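The Short Life of the Home Workbench

When Heloísa Damasceno took over her father's repair shop in Camargo, she found 81 manuals and two working meters. She kept all of it. Most of the manuals covered radios from Moser and Stano – brands that few customers still bring in.

Repair used to be a household habit. A loose plug or a dead switch meant an evening at the table. Now the cost of parts often settles it. One customer last February was quoted 539 for a new amplifier board and left with the old one in a bag.

Damasceno teaches a beginners' class that runs 90 minutes. She starts with plugs, colors and labels, and leaves soldering for later.
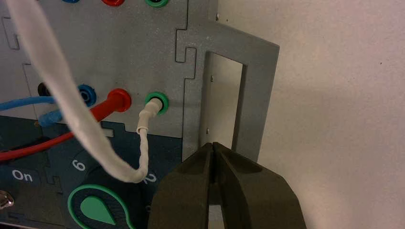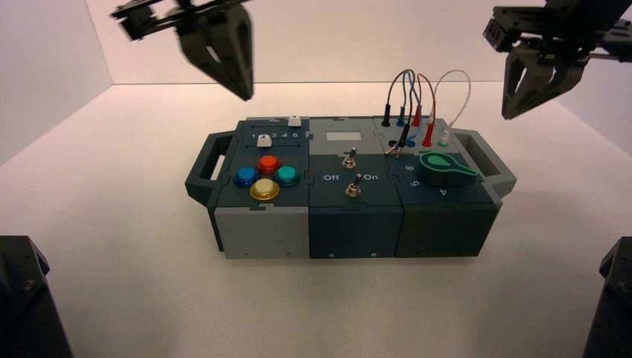

Where to Start

The next class is Sat 27 June, at the Osteck hall. Bring something broken and unplugged.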